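Home News Features Reviews Events Subscribe

Two grippers, one deck

The Lindholm group began comparing plate grippers in July, and did most of the work in simulation before any hardware was bolted down. Two units were on the list: the Flillex parallel gripper and an older Ballport model with shorter fingers.

Each was given the same job. It had to approach a holder from above, close on the long sides of a plate, lift, carry it to a second holder and release it between the corner pegs. Naheed Butt, who wrote the test routine, set 70 transfers for each gripper and varied the starting offset between runs. 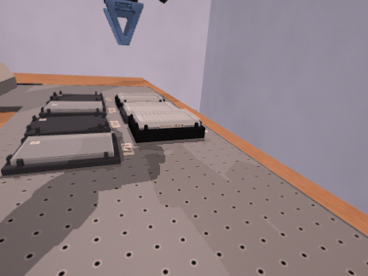
Clearance proved the harder limit. Where holders stand close together, the fingers need room to open without touching the next plate, and the Ballport unit failed 8 transfers on that count. The Flillex failed 7, mostly at release, when a plate came to rest on a peg.

"The totals are close, but the faults are different," said Butt. "A release fault can be fixed in the controller. A finger that is too wide has to be machined again."

Arben Babić, who looks after the controller, has since cut the closing speed to 60 per cent and added a short pause before release. The routine will be run again with both grippers, using the same offsets, before the group orders fingers for the real arm.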